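The Vurnside Workroom Gallery
Posted 09/02/2018

Welcome, and thank you for stopping by! Quite a few of you have written since January to ask what the workroom at Vurnside is like these days, so I finally sat down and sorted through the pictures on my computer (all 1,034 of them, if you please). Most will stay where they are, but I do love a page of ordinary things on an ordinary table, and I hope you'll forgive me for going on a bit.

We have 4 long tables now, three of which came over from the old place at Fernirside, and every one of them has its fans. My own favorites are the light wood tops, which show every crumb and every fingerprint but make the whole room feel brighter on a gray day. 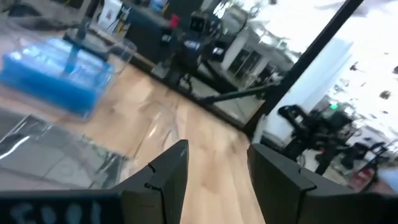 I have a real soft spot for a blue sponge in a clear box. You can spot that color from the far side of the room, and a see-through box means you never have to lift a lid to find out what's inside - a small thing, but it has changed the way I tidy. Crumpled plastic sheeting is another matter. I smooth it out, fold it and tuck it on the shelf, and by the next afternoon there seems to be twice as much of it.

The shelves, by the way, came from Lambert and took us two evenings to put up, with a long break for soup in the middle. They hold the spare boxes, the cloths and a jar of odds and ends that I keep meaning to go through.

More pictures will go up when the Avar room has had its new coat of paint. We're still going back and forth between cream and a very pale green, so do write in if you have a favorite!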